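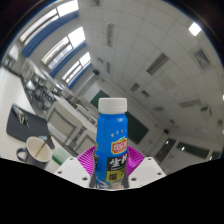
Right, desk reset thread. Long one, sorry, doing it between other things

Background for new people. I teach evenings, adult beginners, borrowed classroom. White desks, white chairs, rows and rows. Lovely and bright, shows every single mark

Room has to go back the way we got it. Fair enough. There's another class in first thing and they get cross about rings on the tables, I would too

So a while back me and Mamta Sandhu wrote down a proper end of day routine. She has the room before me. We call it the 15 because it's meant to take 15 minutes. It does not always take 15 minutes

Step one is drinks. Always drinks first. Anything with liquid in it gets a lid on or gets emptied before a cloth comes out. Learned this with a full cup of tea and a pile of marked homework, we don't talk about it

Blue bottle with the white screw cap is coconut drink btw, going by the label. Big 生 on the front and I think 椰 after it. My reading is slow but I got there!! Nice wide cap too, much easier to grip than those tiny ones

I like a bottle with a screw top in a classroom. Cans are a menace. Once it's open you're commited

Mugs are allowed, I'm not a monster. But heavy ones only, with a proper flat bottom. Those tall thin travel things go over if you breathe near them

Favourite at the moment is the dark blue with the cream inside and the bare strip round the base. Glaze stops short so you get that tan band. Very pleasing object

BUT bare clay on a white desk. If the base isn't glazed it can scratch. Check the bottom with your thumb. Feels like sandpaper = needs a coaster

Quick way to smooth one, rub the foot on fine wet and dry paper, 2000 grit is a bit too fine to do much but nice to finish with. Start coarser. Rinse. Done

Ok step two, small stuff. Keys, pens, clips, the memory stick that belongs to no one

All of it goes on ONE flat dark thing. Folder, mat, notebook, doesn't matter. Has to be dark. Silver keys on a white table just vanish, I've walked round a room three times looking for mine while they sat there in plain sight

Keys on black, you see them from the door

And then when you wipe you lift the whole lot in one go. Mat up, wipe, mat down. No chasing bits about

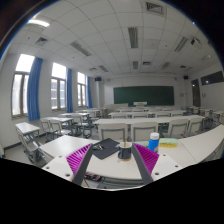 Step three is the wipe and this is where people go wrong. They start at the nearest desk and work away from the bin. Then you're walking the mucky sponge back past everything you've just done

Start at the far end. Finish by the sink or the door, whichever you've got. We've got the door. Sink's down the corridor, which is a whole other thread

Sponge first then cloth. Sponge lifts, cloth dries. If you only do the sponge you get swirls, and on white tops you see them the second the sun comes in

Two sided sponge. Soft side only on desks please. The rough side takes the shine off and you can't put it back. There's a desk at the back with a dull patch the size of a saucer and I know exactly which group did it

Someone will ask so. Product wise I've tried the Wastow spray and the Tannous one. Wastow smells of nothing, good. Tannous smells of a swimming pool, less good, got biro off though. Mostly I use warm water and a tiny drop of washing up liquid

TINY drop. If there's foam you've used too much and you'll be rinsing till bedtime

Pencil comes off with a plain damp sponge. Biro wants the spray and a bit of patience. Whiteboard pen on a desk, draw over it with more whiteboard pen and wipe while it's wet. Sounds mad, works

Long joined up tables have a seam and crumbs live in the seam. Fold a corner of the cloth over a ruler and run it along. Very satisfying, slightly grim

Don't forget under the desks. Ours have a shelf underneath and it's where everything goes to die. Tissues. Half a worksheet. Once an entire unopened sandwich

Mamta does all the shelves in one go at the end, I do mine desk by desk. We've argued about it. Her way's quicker, I just don't like bending down that many times in a row

Step four, chairs. Tuck them in, don't stack them. We tried stacking and the legs marked the seats. Backs in a line if you've any energy left. I usually do the front row properly and hope

Step five, get your own stuff. Mug, bottle, keys, in that order. Keys last so they're in your hand for the door

Yes I have locked a mug in overnight. Yes it had tea in it. It was July. You can imagine

Costs, somebody asked last time. Pack of 20 sponges does us ages, cut them in half if your desks are small. Cloths I just wash at home, they go in with the tea towels, no softener or they stop soaking anything up

Write the date on the sponge in biro when you open a new one. Bin it when you can't read the date any more. Not scientific but it's kept us right

Also keep desk sponge and mug sponge SEPARATE. Different colours if you can. Green for desks here. I'm begging you
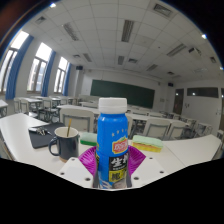

bottle, mug, sponge, keys. what's on the desk is all you need really

Few replies coming in so I'll do them here

Waten lot, yes you can print this and stick it up, just fix my spelling first

Whoever said leave the cleaning to the cleaners, they do floors and bins and they've got the whole building. Desk tops are on us. Takes minutes

Odov trays for the keys, I've seen them, they look nice, not paying for a tray when I've got a folder

No the spoon doesn't live in the mug. Well. It does a bit. Take it out before you carry the thing anywhere, it swings round and gets you in the eye

Coconut stuff, tastes like the inside of a coconut, not the sweet bar kind. Better cold. Shake it first or you get it all at the botom

Will do a board cleaning one next if people want it. I have opinions on erasers, got to run, class in 15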